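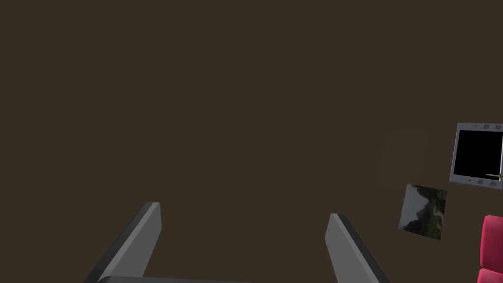
Rainer Teleoperation Group, Nenport Robotics Lab

Teneck Living Room Demonstrations

README and data card

What is in this release

Teneck is a set of teleoperated demonstrations recorded in simulation. A person drives a two-armed robot by remote control through short household tasks in a furnished living room, and the simulator records what the robot saw and did. The release holds 1,000 episodes covering 15 tasks. All of it is rendered. No real robot data is included.

We made the set for imitation learning work in our own lab, mostly to test how policies cope with several objects on the same table. Other people asked for it, so this file is longer than the one we used to keep.

The first recordings date from September. Episodes from before the controller mapping was changed have been dropped. If you have an early copy from the lab drive, please delete it and use this one. The episode numbers do not match.

Folder layout

teneck/
 episodes/ one folder per demonstration
 tasks/ instruction text and success rules for each task
 rooms/ object lists and starting positions
 splits/ train, validation and test lists
 tools/ loader, viewer and replay script
 CHANGES

Each episode folder contains a state file, an action file, one video per camera, and a small metadata file with the task name, the operator code, the random seed and the outcome.

How the demonstrations were collected

All recording was done through Grindex, the lab's teleoperation program. The operator holds one tracked controller per hand. Moving a controller moves the matching arm, and the trigger opens and closes the gripper on that side. Letting go of the side button freezes the arm, so the operator can bring their own hand back to a comfortable position and carry on. Those freezes are kept in the data and marked in the state file under "clutch".

Before each episode, Grindex loads a room layout, shows the instruction on the operator's screen and waits for a button press. Recording starts on the press. It stops when the success rule is met, when the operator gives up, or when the time limit for the task runs out.

Operators practiced each task until they could finish it without help, and practice runs were not saved. They were told to work at a steady pace and to fix mistakes if they could. A dropped object that gets picked up again is a normal part of an episode here. If you want only clean runs, filter on the "regrasp" field.
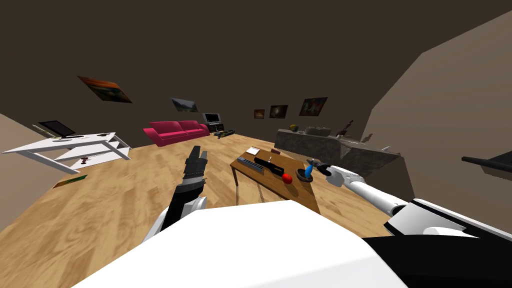
Body camera. The right hand is beside the dark bowl holding the blue object; the tray and the red apple are on the same table.

Rooms and objects

The room has a table in the middle, a couch, a desk with a monitor, a small TV and a long stone counter. Framed pictures hang on the walls. The furniture models come from the lab's own library and keep the same names in every layout file.

Table objects include an apple, a bowl and a tray, along with several long, narrow things that have to be picked up at the right angle. Small items are also set out on the counter. Most of them are there as clutter and are never named in an instruction. They still have collision shapes, and operators sometimes bumped them. The metadata lists every object that moved during an episode.

Starting positions are drawn at random inside a region set for each object. Lighting is fixed. We know that limits what the images can teach, and a version with changing light is on our list.

Tasks

The tasks fall into picking up, placing, sorting and handing over. A few of the instructions, as shown to the operator:

Put the apple in the bowl.
Take the blue object out of the bowl and lay it on the table.
Move the tray to the other side of the table.
Pass the black cylinder from the left hand to the right hand.

There is one wording per task. We have not added rephrased instructions. The text is in tasks/ if you want to write your own.

Of the 1,000 episodes, 274 use both arms at the same time for at least part of the task. In the rest, one arm does the work and the other stays near its rest pose, although operators did not always keep the idle hand perfectly still. Small movements of the unused arm should be treated as noise.

Failed episodes

106 episodes ended without meeting the success rule. They are included and carry the outcome "fail". The default training list leaves them out. Common causes are an object knocked off the table, a grip that slipped during a lift, and running out of time while lining up on a thin object.

The success rules look only at final object positions. This means that a few episodes count as successes even though the object was pushed into place and never lifted. We left those labels alone.

Cameras

There is one camera on the body and one on each wrist. The body camera covers the table and much of the room. The wrist cameras travel with the grippers and have the two fingers in view, so the distance between finger and object can be judged directly from the images.

All the videos in an episode share one clock with the state and action files. Each video frame has a matching row in both files. Camera poses are stored for every row and are given in the room's coordinates. The images in the videos are the rendered output with no cropping or color changes.

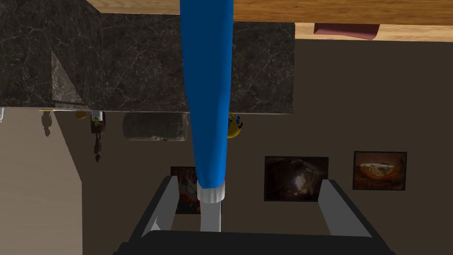 Wrist camera. Fingers open, with the blue cylinder and its white end band in view.

State and action fields

Joint positions and velocities are given for both arms, left arm first. Angles are in radians and lengths are in meters. Gripper opening is a single value per side, where zero is fully closed and one is fully open.

Two kinds of action are stored. The first is the target wrist pose the operator asked for. The second is the joint command the controller sent after solving for that pose and applying the joint limits. They differ when an operator reached past what the arm could do. We train on the joint commands. The wrist targets are useful if you plan to move the demonstrations to another arm.

Object poses are in a separate block of the state file and are meant for scoring and debugging. Please say so in your write-up if you feed them to a policy.

Loading and replay

Run tools/view with an episode folder to step through the videos next to the gripper and joint plots. Run tools/replay to send the stored joint commands back through the simulator. Replay needs the same simulator build that is named in the metadata. On a different build, contacts come out slightly differently, and long handover episodes may drift until the object is missed.

The loader skips clutch segments unless you pass keep_clutch. Check this setting first if your episode lengths do not match ours.

Known problems

The state file for some handover episodes reports contact on both grippers one row late. The videos are correct.

Thin objects can sink slightly into the tabletop on the first few rows before they settle. Start reading after the "settled" flag if this matters to you.

The gripper value can go a little above one when the trigger is released quickly. Clip it.

Operators are all right-handed. The right arm is used more than the left across the single-arm tasks, and a policy trained on the full set tends to pick up the same habit.

People and privacy

No images, audio or names of operators are stored. Operator codes are random and were assigned when the release was packed. Every operator was a paid member of the lab and agreed to have their controller motion released.

Use and contact

The data may be used for research and teaching. Passing on changed copies is fine as long as this file goes with them and the changes are listed. For bad labels or files that will not open, send the episode number and the last line of CHANGES to the Rainer group's data desk at Nenport.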